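Posted 2018-03-12

# Reliability Test Technician, Hand-Held Gripper Tools (Fixed Term)

Stelevgate is hiring one technician to work on a closing fault in its hand-held grippers. The position is for 6 months, full time, based at the Barredo site. It reports to Genalyn Macaraeg, test lead.

## Background

The grippers are carried by operators through furnished rooms to record household handling tasks. The recordings are later used to train arms on the Tresisska line. In February, a review of 3,315 recorded grasps found 558 in which the logged jaw opening did not match the opening measured from the marker on the finger. In most of these the log showed the jaws closed while the marker position showed them partly open.

The mismatch matters for two reasons. An arm trained on bad closing data may release an object early or squeeze it too hard. Separately, two operators reported that the jaws closed again after the trigger had been let go. One of them had a fingertip between the pads at the time. The injury was minor and was treated on site. All units with the revised trigger spring were withdrawn the same day and remain out of general use. Supervised fault testing continues with a lower spring force and a lockout pin.

The root cause has not been confirmed. Current candidates are:

- wear at the finger joint, allowing side play under load
- a sticking trigger return, more frequent after long sessions
- marker panels moving slightly against the housing
- a timing offset between the trigger sensor and the video

The first two could explain the operator reports. The last two could not, but they could account for part of the data mismatch. More than one fault may be present.

## Duties

- Run the standard closing test on each withdrawn unit and record opening, force and return time.
- Carry out supervised handling sessions in the furnished test rooms, using cups, bottles, cloths and similar items.
- Strip, inspect and reassemble finger joints. Photograph wear surfaces before cleaning.
- Check marker panel position against the reference jig before and after every session.
- Compare sensor logs with video for the 1,438 grasps that have not yet been reviewed.
- Write a fault report for each unit. Reports must state what was measured and what was assumed.
- Stop a session at any uncommanded jaw movement, tag the unit and notify the test lead before it is handled again.

## Requirements

- Two years of bench work on small mechanical or electromechanical assemblies.
- Confident use of calipers, feeler gauges and a force gauge.
- Able to read a log file and plot one column against another. Any software is acceptable.
- Clear written English.
- Able to hold and operate a hand tool at chest height for repeated short periods.

Experience with marker tracking or wide-angle lens calibration is useful but can be taught. A degree is not required. Previous work with robots is not required.

## Safety conditions

Cut-resistant gloves are issued and must be worn when the lockout pin is out. Work with the pin out is always done in pairs. New staff do not handle a live unit until they have completed the site induction and been signed off by the test lead. Any member of staff may stop a test and is not required to justify doing so at the time.

## Hours and location

Day shift, with one late shift per week when the long-session tests are run. Bench work is done in the main workshop. Handling sessions take place in the furnished rooms on the Gudelby side of the site, a short walk away. Parking is free. There is no remote option for this position.

## How to apply

Send a resume and one page describing an intermittent fault you have traced, including any causes you ruled out and how. Do not include confidential material from a current or former employer. Address applications to Genalyn Macaraeg, Stelevgate, Barredo site, and mark them "Closing fault." Shortlisted applicants will be asked to complete a paid half-day bench exercise on a locked-out unit. Travel to the exercise is reimbursed on receipt.

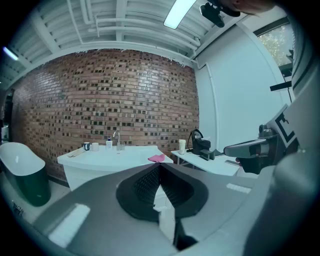
Applicants who have handled one of the withdrawn units as an operator may apply, but should say so in the application so that their own sessions can be assigned to another reviewer.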